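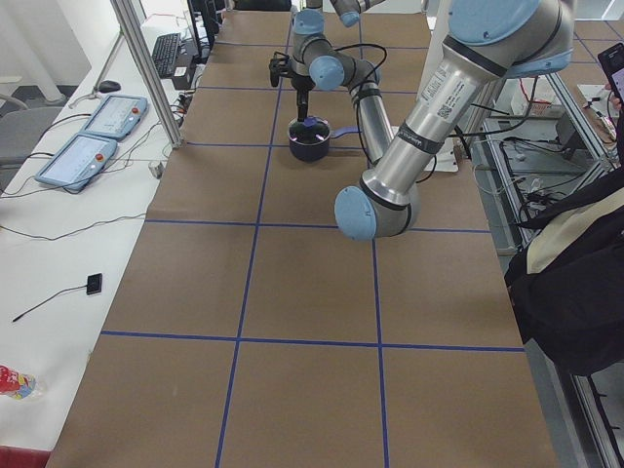 Figure 3a. The small dark pan on the taped table.

I spent more of June than I'd like to admit thinking about one little pot. We wanted a table that works like a kitchen counter but lets you say exactly where things are — so we ran blue tape over brown paper and named the squares. Huia Fairweather wanted smaller squares, and I still think she may be right!
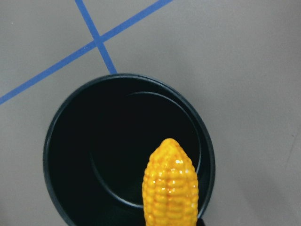
Figure 3b. The open pot from almost straight above, next to a tape crossing.

From up high a dark pot is mostly a black circle, and the bottom is just a faint ring inside it. That matters for our Pedar notes, where we log the pot by its rim. With the lid on, I go by the purple knob instead (so much easier to spot).
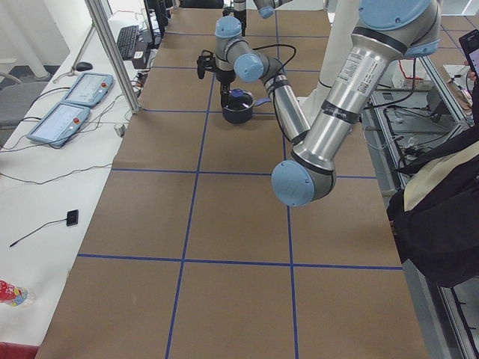
3.2 Logging the lid

We write down the lid separately from the pot, on or off, one line each.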